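Open house at Skeltus — my gallery

I spent an October afternoon at the Skeltus open house, where they teach grippers to handle ordinary household stuff. Dariusz Walczak showed us the ropes and let visitors have a go (I went back for 3 turns!). 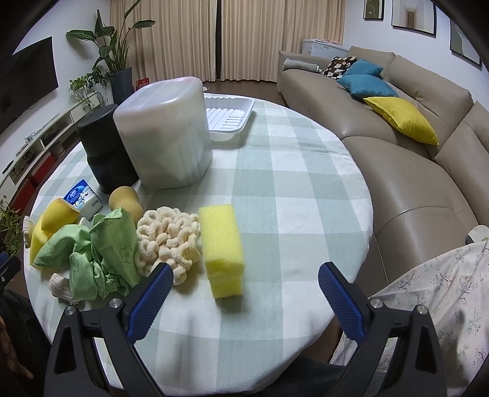 Blue pads closing in on the sponge. Harder than it looks.

The living room setup was my favorite part — way cozier than the lab I'd been picturing, and I could have happily stayed on that big sofa till dinner.
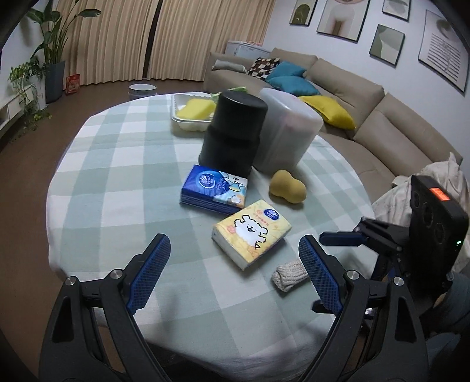

1 min read

Tissue packs next, the yellow one and the blue one, with a second gripper over on the right. Dariusz says soft packs are a good workout for beginners. I squeeze way too hard, so he had plenty of tips for me. I'm already signed up for the next one!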